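Coil reads higher than printed resistance after a few days
DIY & Rebuildables > Coils and Wicking

pristden_rta
I bought a pack of Jasbridge mesh coils, printed 0.15 ohm. New and dry, the first one read 0.15 on my regulated mod. Four days later the same coil reads 0.18 at room temperature. Same tank, same mod, 60/40 juice. Is the coil failing or is the reading off? I run it at 55 W and the flavor has not changed.

coilbench
Clean the 510 contact first. At that resistance a film of juice on the center pin is enough to add 0.02 or 0.03. Isopropyl on a cotton swab, both the mod pin and the tank pin, let it dry, then read again. Also check that the coil is screwed down fully in the base.

Zdzisław Baran
Agree on the contact. I would add that most mods only display two decimals, so 0.15 could be 0.154 and 0.18 could be 0.176. The real change may be smaller than it looks.

zawadzka77
I don't agree that it's always the contact. Mesh strips oxidize and the spot welds to the legs get worse with heat cycles. I have had coils climb steadily with clean pins. Once it is up by 10 percent I throw it out.

coilbench
Ten percent of 0.15 is 0.015. Your mod can't resolve that with any confidence, and you would be throwing out good coils. What are you measuring with?

zawadzka77
The mod screen. Same mod every time, so the error should be consistent.

coilbench
Offset error would be consistent. Contact resistance changes each time you thread the tank on. Try it: remove and refit the tank five times and write down each number.

pristden_rta
Cleaned both pins. Now 0.16. Refit it five times as suggested: 0.16, 0.16, 0.17, 0.16, 0.16. So most of it was contact. The center pin on the tank had a brown ring on it that took some scrubbing.

Wiesława Urbańczyk
Check the mAh side of this too. In wattage mode a false 0.18 changes very little, because the mod regulates power and a bit of it is lost at the pin. In temperature control it matters a lot – the mod takes the cold reading as its baseline, and a wrong baseline shifts the cutoff. If you ever use TC with a nickel or steel coil, lock the resistance only after cleaning, with the coil at room temperature.

pristden_rta
Wattage only, these are kanthal. Good to know though.

Zdzisław Baran
What do you set the tank on while it's apart? Half of my contact problems came from putting the base down on a desk mat full of lint.

pristden_rta
Kitchen table now. It wipes down easily.

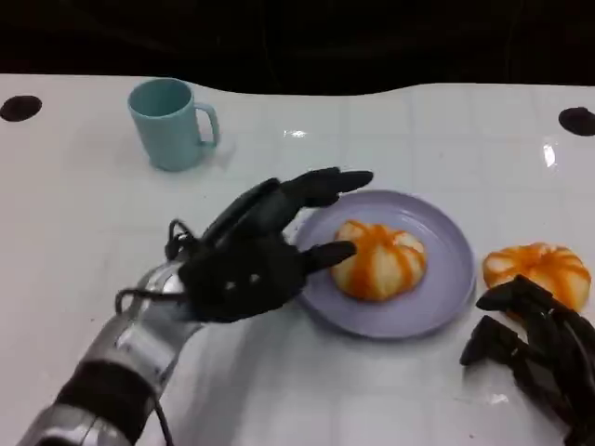

The table, with a teal mug.

donstead_mod
Fine for cleaning. Keep loose batteries in their cases while you do it, please.

zawadzka77
I did the five refits on Sunday. 0.15, 0.17, 0.15, 0.16, 0.18. That is a bigger spread than I expected. I still think old mesh drifts, but I can't show it with this mod.

coilbench
It can drift. You need a four-wire meter to see it at this level. For daily use I would go by taste and by how the cotton looks, and ignore the second decimal.

Wiesława Urbańczyk
I change mine at 16 days regardless of the reading. With sweet juice the cotton goes long before the mesh does.

pristden_rta
Keeping this one in for now. Will post the number when I swap it.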